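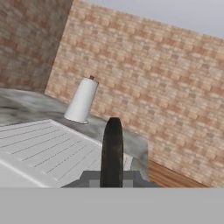 Skendine Treaty Register, Desk Edition

The Skendine Treaty Register is a searchable record of bilateral agreements signed by 59 governments. It covers trade, tax, air services, fisheries, labor, education, visa rules and development loans. The Desk Edition is the single-office version, meant for small embassies, trade offices, law firms and university departments.

Each entry gives the title of the agreement, the parties, the place and date of signing, the date it took effect, and its present status. If an agreement has been changed by a later protocol or exchange of notes, the later paper is linked from the first one. Memorandums of understanding are listed separately from treaties. Many of them are never published in full, and where we hold only a press summary the entry says so.

What you get

One license for up to 7 named users
Full text search in English, with original language texts where we have them
Alerts by country, subject or ministry
Export to spreadsheet or plain text
Printed index, 750 pages, shipped each October
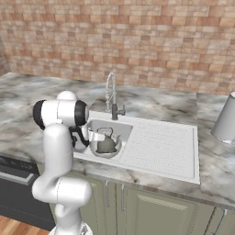
The alerts are set up by the user and can be changed at any time. Most offices follow two or three countries and one subject. An alert goes out when a text is added, when a status changes, or when an agreement is within a year of its expiry date. Automatic renewals are marked as such, so you won't get a warning for those unless you ask for one.

Status changes are checked by our editors against an official gazette or a notice from the foreign ministry. This takes time - sometimes several weeks for countries that publish late. Until the check is done the entry is marked "reported."

What is not included

The Desk Edition does not cover multilateral conventions. These are in the Tirnton Conventions File, sold separately. It also leaves out agreements signed by cities, provinces and state-owned companies. Draft texts are not carried in any edition.

Requirements

Any current web browser. No software is installed. Offices that block outside logins can order the offline copy, which is updated 2 times a year and has no alerts.
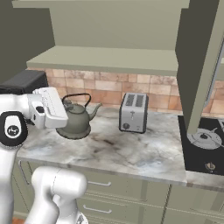
Robot arm and kettle by the marble countertop.

Ordering

Licenses run for 12 months from the day the account is opened. Prices depend on the type of office, so please ask for a quote. Holders of the older Sleiman Index can move to the Desk Edition and keep their saved searches.

Product editor: Marwan Hijazi
Publisher: Losteteck
Page updated April 2023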